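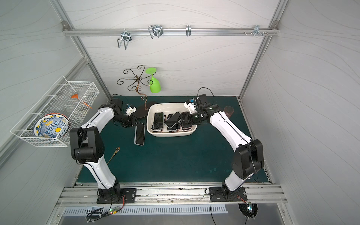

I've had the Dandham dish soap bar since March and I'm completely sold! One bar does six weeks of washing up for 2 of us, it rinses clean, and the lemon smell is gone by the time the plates are put away. I tried it on everything, including painted ceramics like the plate with the blue scrollwork standing up in the wire basket, and the orange edge still looks great to me. Vira Tymoshchuk put me on to it after hers got through a whole lasagna dish (mine took two goes, but I'd left it overnight).

Only gripe: the box gets soggy, so buy a tray.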